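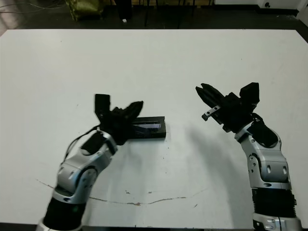

Zutska opens its two-arm teaching bench to outside teams

STEKHOLM, 7/16/18. Zutska today opens its two-arm teaching bench to outside teams, and we could hardly be happier about it. Starting this week, small manufacturers, repair shops, schools and research groups can book time in our Stekholm lab and show a pair of robot arms how to do a job of their own choosing. No programming is needed to start. You bring the parts, you do the task through the arms, and the arms' movements are recorded as you go.

The bench has been running in-house since November. In that time our own people have recorded 700 demonstrations on it, most of them small tabletop jobs with flat or boxy objects: picking up, turning over, handing from the left gripper to the right, setting down square to the table edge. They sound like simple jobs until you try to write them out as a list of joint angles!

"I spent years typing positions into a pendant and then going back to fix them," said Riet Van Rooij, who leads the teaching group at Zutska. "The first time I moved both arms through a handover and saw the recording play back, I called the whole office in. I still get a kick out of it."

Two ways to teach

Visitors can work in either of two modes, and they can switch between them during a session.

In hand guiding, the arms go light and the teacher takes hold of them near the wrist and moves them through the task. This works well for slow, careful motions and for finding a good angle of approach. Most people pick it up in a few minutes.

In remote control, the teacher sits at a desk off to the side with a pair of hand controllers, and the arms follow. It takes longer to learn, but both arms can work at once and the teacher's hands stay out of the camera view, so the pictures recorded with each demonstration are closer to what the robot will see when it works alone. The remote desk was built with Hendriks, our hardware partner, and is now in its second version. The new one has softer springs in the triggers, which has made closing a gripper on a thin object a good deal less nerve-racking.

Every demonstration is saved with arm positions, gripper openings and camera views on a shared clock. Our recording software, Jisis, lets the teacher mark a take as good, bad or "keep but look at it later" before moving on to the next one. Bad takes are kept as well. We have learned a lot from them.

What a booking looks like

A session lasts 2 hours and includes an operator from our team. The first part goes to practice, with no recording, and we'd urge nobody to skip it. After that, the time is yours. New teachers usually come away with roughly 85 usable takes of a short task, fewer if the task needs both hands or if the part is slippery.

Parts should fit within easy reach of both arms and be light enough to lift comfortably in one hand. Dark, shiny tops can be tricky for the cameras, so please tell us ahead of time if yours has one and we will adjust the room lights. Bring spares if you have them.

Kyu-ri Jin, who trained the operators, has one piece of advice for first-timers. "Slow down at the grasp. People rush the last inch, and then the robot learns to rush it too. And park the hand you aren't using somewhere sensible, with the fingers open. It makes the next move so much easier."

Early users

During the spring, 13 teams tried the bench and told us frankly what they thought. They asked for a longer practice period, larger labels on the controllers and a way to redo only the end of a take. The first two are done. The third is in testing, and Chaminda Mondal of our software group expects to have it in Jisis by November.

Bart Baert, who runs a small electronics repair business and joined the spring trial, came in with a stack of flat housings and some doubts. "I figured I'd be watching engineers all day. They put me at the desk and I was moving both arms before my coffee was finished. My takes were wobbly to begin with and pretty decent by lunch. I've already booked again."

Data and ownership

Teams keep the recordings they make and leave with a copy. Zutska holds on to a recording only when the team agrees in writing, and either side may end that agreement.

Booking and contact

Sessions run on weekdays. Groups of up to four people are welcome, and schools can ask for a shared afternoon. To reserve a time or arrange a press visit, contact Khrystyna-Mariia Kushnir, Zutska press and visits desk, Stekholm.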